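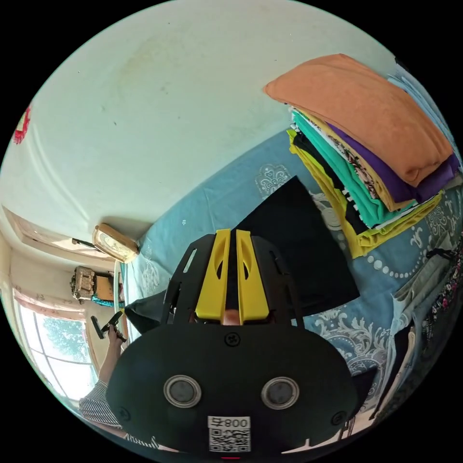
How Does a Film Get Into a Film Festival?

Have you ever sat in a movie theater and wondered how the movie got there? Big movies usually have big companies behind them, with trucks and posters and toys in cereal boxes. But lots of movies are made by a few friends, or by one very patient person at a kitchen table. Those movies need a place to be seen too, and one of the best places is a film festival!

A film festival is a bit like a party where the guests are movies. For a few days, a town shows one film after another, often from many different countries. Some are longer than a school morning. Some are shorter than brushing your teeth.

To see how it works, let's follow one film all the way to the Mornden Young Eyes Film Festival, which happens every March in the seaside town of Mornden.

Meet the film

Our film is called "The Umbrella Bus." It lasts 4 minutes and it was made by Mio Nomura, who spent most of a winter on it. It tells the story of a bus driver who collects all the umbrellas people leave behind, until one day the bus is so full of umbrellas that it lifts off the ground and floats over the town. (We won't tell you where it lands. You'll have to watch it!)

It's an animated film, made with cut paper. Mio moved each paper piece a tiny bit, took a picture, moved it again, took another picture, and kept going. When you play the pictures quickly, your brain joins them together and the bus seems to move all by itself. This is called stop-motion, and you can try it at home with paper, a phone and a lot of patience.

Step one: sending it in

When a festival is ready to look for films, it makes an announcement named a "call for entries." That just means "Send us your movies!" The call tells you how long a film can be, who is allowed to enter, and when the last day is. The last day is the deadline, and filmmakers are famous for finishing things right before it. Mio sent in "The Umbrella Bus" at ten minutes to midnight!

Along with the film, you fill in a form. You write down the title, how long it is, where it was made, and a short summary. Writing the summary can be harder than it sounds. Try it yourself: pick your favorite movie and tell the whole story in two sentences. No cheating with extra long sentences!

Step two: the great big watch

This year, 543 films arrived at the Mornden festival. Think how long it would take to watch all of those! The people who do it are called programmers. It's the same word we use for people who write computer code, but it's a different job. These programmers put together the program, the list of everything the festival will show.

Toshiko Nakajima is the head programmer in Mornden. She watches films in the morning with a notebook on her knee, and she always watches right to the end, even when the start is a bit slow. "Sometimes the best minute is the last one," she says. "I would hate to miss it."

The programmers don't always agree. One person might laugh all the way through a film while the person in the next chair doesn't smile once. So they talk, and sometimes they argue, and often they watch the film again. They ask each other things like:

Did this film make me feel something?
Have I seen a story like this before?
Will a six-year-old enjoy it? Will a grandpa?
Can I still remember it the next day?

Toshiko remembered the umbrellas the next day, and the day after that. "The Umbrella Bus" was in!

Step three: putting films in order

Very short films are usually shown in a group, one after another. Mornden has a group called Small Wonders, with 18 films in it. Choosing the order is like packing a really good lunchbox. You don't want all the sweet things at once. If a sad film comes first, a funny one might go next. A loud film with drums and dragons can be followed by something quiet, so everyone's ears get a rest.

The programmers tried "The Umbrella Bus" in four different places before they found the right one. It now comes straight after a film about a very grumpy goat.

Step four: words on the screen

Festivals show films in many languages. If you don't speak Portuguese or Zulu or Japanese, how do you follow the story? With subtitles! Those are the words at the bottom of the screen that tell you what people are saying.

Writing subtitles is a tricky puzzle. People can talk very fast, but eyes need time to read, so the subtitle writer has to find a shorter way to say the same thing. Jokes are the hardest of all. A joke that works in one language can fall completely flat in another, and then the writer has to come up with a new one that fits.

For the youngest visitors, Mornden has live readers as well. Oratile Mtshali stands at the side of the theater with a microphone and reads all the subtitles out loud, doing a different voice for every character. Her goat voice is very popular.

Step five: lights down!

On festival day, the person who makes sure the film plays properly is the projectionist. At Mornden's old theater, the Tanasarn, that's Kiyoshi Kawaguchi. He works in a little room high up behind the back row. Next time you're in a movie theater, turn around and look for a small window with light coming out of it. That's where the picture comes from!

Kiyoshi checks each film before anyone arrives. Is the sound too loud? Is the picture the right shape? Are the subtitles there? Years ago, movies came on long strips of film wound onto heavy reels, and a feature film could need several of them. Today most movies arrive as computer files. Kiyoshi still keeps one old reel on his shelf, and if you ask nicely he'll let you hold it.

After the films comes the Q and A, which is short for "questions and answers." The filmmakers come up to the front and anyone can put up a hand. Kids ask wonderful questions. Last year somebody asked a director if the dog in the movie got paid. (Yes, in sausages!)

Who wins?

Many festivals give prizes. A group of people called a jury watches the films and picks the winners. At Mornden there are 4 people on the children's jury, and all of them are under twelve. Emiko Kawaguchi was on it when she was nine. She says the hardest part was keeping the winner secret on the bus ride home.

There's also an audience prize. Everyone gets a paper ticket, and on the way out you tear it next to the number of stars you want to give.

Lots of great films never win anything, though, and their makers still go home happy. Hearing a whole room of people laugh at something you made on your bedroom floor is a pretty amazing feeling!

Try it: your own mini festival

You'll need a wall or a screen, some cushions, and a few friends or family members. Ask everyone to make or choose one short film, no longer than five minutes. Watch them all first and decide on the best order. Draw a program with the title of each film and one sentence about it. Make tickets. Turn the lights down. Afterward, let each person ask the filmmaker one question.

Don't forget the popcorn!

Words to know

Call for entries: a message asking people to send in their films.
Programmer: someone who chooses the films for a festival.
Projectionist: the person who plays the films in a theater.
Subtitles: words on the screen that show what is being said.
Jury: the group that picks the winners.
Premiere: the very first time a film is shown to an audience.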